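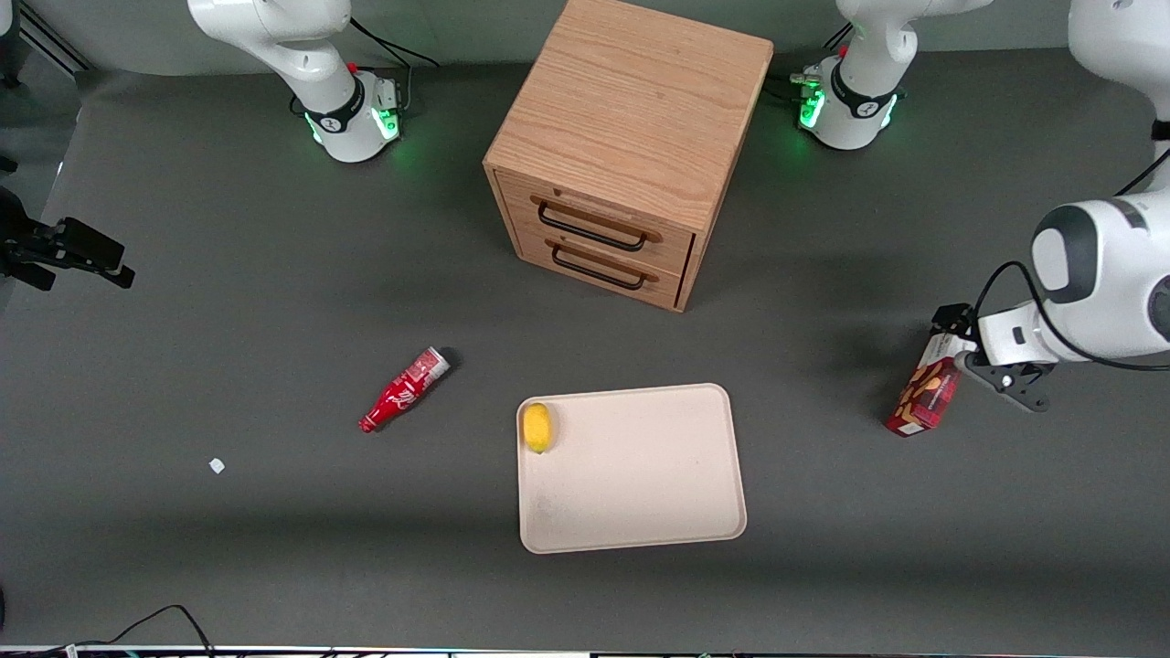 Small Drawers, Tins and Boxes: Keeping the Little Stuff in Order

Most of the mess in a house is small. Batteries, string, picture hooks, tea bags, birthday candles, the spare key to something. Big things get put away because you trip over them. Small things pile up in a bowl by the door until the bowl is full, and then you get a second bowl.

These are the tips I use at home and in the workshop.

Sort before you buy anything

Empty the whole junk drawer onto an old towel. The towel stops screws from rolling off and scratching the counter, and you can gather the corners and move the lot if dinner needs the space. Make piles by use: things for hanging pictures, things for sewing on a button, things for lighting a cake. If you sort by type, you end up with all the tape in one place and walk back and forth every time you wrap a parcel.

Throw out dried pens, dead batteries (to the recycling point, not the trash), takeout menus and keys that fit nothing. Keep unknown keys in an envelope marked with the month. I wrote August on mine. If you haven't needed one by next August, let it go.

Drawers that stick

Wooden drawers swell in humid weather. Before you get out the sandpaper, take the drawer all the way out and look for shiny spots on the runners and the sides. Those are where it rubs. Wipe off the dust, then rub a plain white candle over the shiny spots and slide the drawer in and out a few times. Bar soap works too, but it can pull in moisture, so I stick with candle wax in the kitchen and bathroom.

If it still binds, sand the shiny spots lightly with fine paper wrapped around a block. Take off very little and test often. When the weather turns dry the drawer will shrink again, and a drawer that has been sanded too much will rattle all winter.

Don't oil the runners. Oil soaks in, collects dust and turns to gum.

Loose handles and pulls

A handle that wiggles will sooner or later chew out its hole. Tighten it from the inside of the drawer with a screwdriver that fits. If the machine screw bottoms out before the handle is snug, add a washer under the head. For a small knob with a wood screw that has stripped its hole, take the screw out, push in two toothpicks dipped in wood glue, snap them off flush and leave it overnight before you put the screw back.

Black metal handles show greasy fingerprints more than you'd expect. Wipe with a damp cloth and a drop of dish soap, then dry right away. Skip scouring powder and anything gritty, as it will go through the finish.

Drawer smells

Old drawers can smell musty even when they are clean. Take them outside on a dry day and stand them on end in the shade for 5 hours. Full sun can warp thin bottoms. Then put an open dish of baking soda in each one overnight. If the smell is still there, seal the bare wood inside with a coat of clear shellac and let it cure well before you put anything back. Don't seal the runners.

Tea, spices and coffee should not share a small closed drawer. They will all taste like whichever is strongest.

Saving boxes from the pantry

Cookie and cracker boxes are a good size for drawer dividers. Make sure the box is empty of crumbs, cut one long side off with a craft knife and a metal ruler, and trim the height so the drawer closes over it. A narrow box suits pencils, candles, chopsticks or a roll of twine and scissors. Two side by side hold each other up.
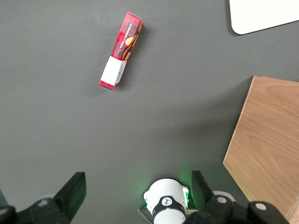

Long, narrow boxes like this make handy dividers for pencils and candles.

Reinforce the corners with packing tape on the outside before the box goes in. If you want a plain look, take the box apart at the glued seam, turn it inside out and glue it again with the printing on the inside. Clothespins will hold the seam while it dries.

Change the cardboard when it gets soft or stained. Don't use it under a sink or anywhere that gets damp. Silverfish like both the paper and the glue.

What I've bought and what I think of it

I had a set of Brevolico plastic trays for the kitchen drawer. They are fine, but the corners are rounded and you lose a strip of space between each tray. Good for flatware, less good for a tight fit.

Giltis felt liner comes on a roll and cuts with ordinary scissors. Lay it loose and don't glue it, so you can lift it out and shake it. It keeps small tools from sliding when you open the drawer fast. Vacuum it now and then – sawdust gets into it and stays.

The Sæther label tape sticks well to wood and metal, and poorly to cardboard. On cardboard I write with a marker.

Labels

Label the front edge of the divider, where you can read it with the drawer half open. Use the word you would shout across the house. "Hooks" is better than "Hardware, misc."

In the workshop I keep screws in jars by length, and tape one sample screw to the lid. A box of 2,000 staples doesn't need a sample. I put the size on the end of the box in marker and store it end out.

Where to put a small cabinet

A little cabinet on a table or counter is useful only if you can open the drawers without moving something else. Leave a clear space in front as deep as the drawer is long. Turning it a little toward where you sit makes the drawers easier to reach. Stick felt pads under all the corners, or a strip of rubber shelf liner if it slides back when you push a drawer shut.

Keep heavy things in the bottom drawer. With a light cabinet, a heavy top drawer pulled right out can tip the whole thing forward.

Keep it away from the stove and the radiator, too. Solid wood dries out and opens at the joints, and candles kept in the top drawer will bend. I lost a full box of them that way, 70 in all, and they are now drawer wax.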